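Skurdale 서명검증 라이브러리 과제 2월 중간보고

수신: Kwame Ansah 과제담당관님
작성: 개발팀 (급히 정리했습니다. 표 양식은 다음 회차에 맞추겠습니다)

1. 진행 요약
- 인증서 파서 교체 완료. 기존 코드 전부 걷어냄.
- 폐기목록 조회 모듈은 절반쯤. 캐시 만료 처리에서 막혀 있었고 지난주에 방향 정함.
- 배포용 패키지는 아직. 빌드 서버 이전이 먼저입니다.

2. 시험 결과
Garnurbridge 쪽에서 받은 인증서 묶음 2293건으로 회귀시험 돌림. 그중 1113건이 구형 서명 형식이라 따로 분류했습니다. 신형은 전부 통과. 구형에서 오류 20건 나왔고 원인은 두 가지로 보임. 날짜 필드 해석이 하나, 나머지는 확장필드 순서 문제. 날짜 쪽은 수정해서 반영했고 확장필드는 검토중 입니다.
동시 접속은 최대 100개 세션까지 시험. 그 이상은 장비가 없어서 못 해봤습니다. 응답 지연은 새 장비에서 다시 재야 의미가 있을것 같습니다.

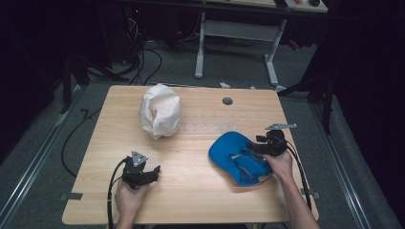
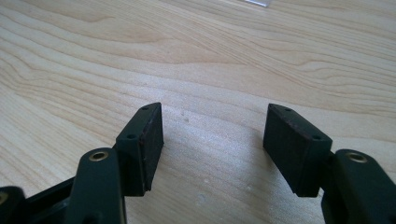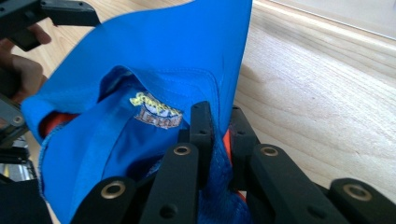 손잡이형 검은색 그리퍼, 세 장 모두

3. 지연 사항
Żak 모듈(키 저장소 연동) 일정 밀림. 외부 검토자 의견이 늦게 왔고, 의견 중에 인터페이스를 바꾸라는 내용이 있어 설계서부터 다시 씁니다. 초안은 오전 중에 공유 폴더에 올려둠. 검토 부탁드립니다.
Gresano 연동은 상대측 시험 계정이 안 나와서 대기. 메일 두 번 보냄, 답 없음. 담당관님께서 한번 연락 넣어주시면 도움이 되겠습니다.

4. 예산
인건비는 계획대로. 장비비는 빌드 서버 건이 아직 집행 전이라 남아 있습니다. 견적 두 군데 받았고 싼 쪽은 납기가 길어요. 이번 분기 안에 집행하려면 비싼 쪽으로 가야 하는데 승인 필요한지 확인 부탁드림.
출장비 항목은 거의 안 썼습니다. 일부를 외부 보안점검 비용으로 돌리고 싶은데 변경신청서 양식이 작년 것 그대로인지도 알려주세요.

5. 다음 기간 계획
- 확장필드 순서 문제 수정, 구형 묶음 전체 재시험
- 폐기목록 캐시 마무리
- Żak 설계서 확정 후 구현 착수
- 사용자 문서 1차본. 설치 부분만이라도 먼저 냅니다
- 라이선스 표기 정리 (의존 라이브러리 하나가 조건이 바껴서 확인 필요)

6. 요청 사항 정리
Gresano 계정, 서버 견적 승인 여부, 변경신청서 양식. 이 세 가지 회신 주시면 바로 움직이겠습니다. 시험 로그 원본은 용량이 커서 첨부 못 했고 말씀 주시면 링크로 보내드립니다.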